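Halia two-finger hand-held gripper – review after one budget cycle
Posted 2023-11-10 by Yaryna Nazarenko

We bought two of these for the bench in the spring and I promised to write up whether the money was well spent. Short version: yes for one, and the second could have waited.

The list price was 900 each. By the time we added spare fingers, the cable set, the Fultard mount and shipping, the first one came to 1626. Put the full figure in your request, not the list price. I put in the list price and had to go back for the rest.

Build is good. The fingers are chunky and do not flex when you squeeze hard. The screws come out with an ordinary hex key and a finger swap takes a couple of minutes. The trigger is stiff for people with small hands, and there is no adjustment for it. The manual covers setup well and says almost nothing about care.

Spare finger pairs are 123 from Halia. Romaniuk sells a pair that fits for less, but the tips on ours wore down quickly and I went back to the original ones. Budget for one spare pair per gripper per year if it is used daily.

For comparison, we had the Elleo on loan for 19 days. It is lighter and the trigger is better. It also needs its own software license, renewed yearly, and that moved it out of our equipment line and into another one I do not control. If your budget is set up differently, look at it. 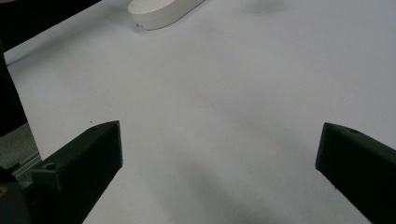

The other cost I missed was time. Each new person needs most of a morning before their recordings are worth keeping, and you should plan for that in the first month – more so if your people rotate. Storage was the last item. We filled the drive we had by the second month and the replacement came out of next year's money.

Four stars. I would order one, run it for a quarter, and then decide on the second. Ask for the spare fingers in the same quote, as Halia charges shipping again on small orders.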